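About Betholm

Hi, I'm Raimonds Dambrauskienė, and I run Betholm, a small shop that sells work gloves and the baskets to keep them in. Yes, that's the whole business! People do ask if there's anything else in the back. There's also a kettle.

I started out packing orders at Disteck, a garden supply warehouse, where I went through gloves like other people go through gum. I had a drawer at home full of lefts (I still don't know where the rights went), and I got so fed up with it that I began buying decent pairs in bulk and selling them on to the folks on my shift. The first order was 600 pairs and it filled my hallway from January right into spring. My sister Lis had to climb over the boxes to get to the bathroom, and she's the one who told me to find a proper room for it.

So I did, and we're still in it. Gray carpet, dark curtains, a white cabinet I keep meaning to organize. Sorting happens on the light wooden table with the raised edges, because nothing rolls off it onto the floor. I lay a white foam board on top so the colors show up properly, then out come the basket and the gloves. The cream ones with orange on the fingertips and palms are my favorites, and the black ones are what I'd pick for anything messy.
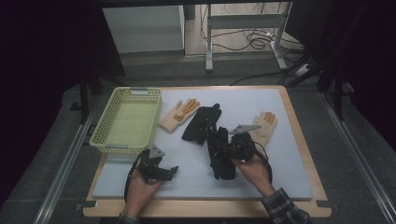
How we sort and pack

Gloves get matched first, left to right, cuffs even. I like them flat, fingers all the same way, and Lis likes them folded in half, so if your order turns up folded you'll know who was on that morning. After that they go in a basket. I'm fussy about baskets! Ours have little holes in the sides so air can get through, and a handle slot so you can hook a couple of fingers in and carry one off to the car. We do the packing between 9 and 12 and the afternoon is for emails, returns and hunting for tape.

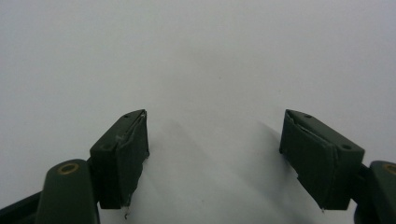

Who we sell to

Mostly gardeners, a few schools, and Garnasico, the plant nursery down the road, who have been with us eight years and still pay by check. If you only want one pair, that's fine too, come by and try some on. I'd much rather you tried them, sizes are all over the place from one maker to the next. The door sticks a bit, so give it a good push.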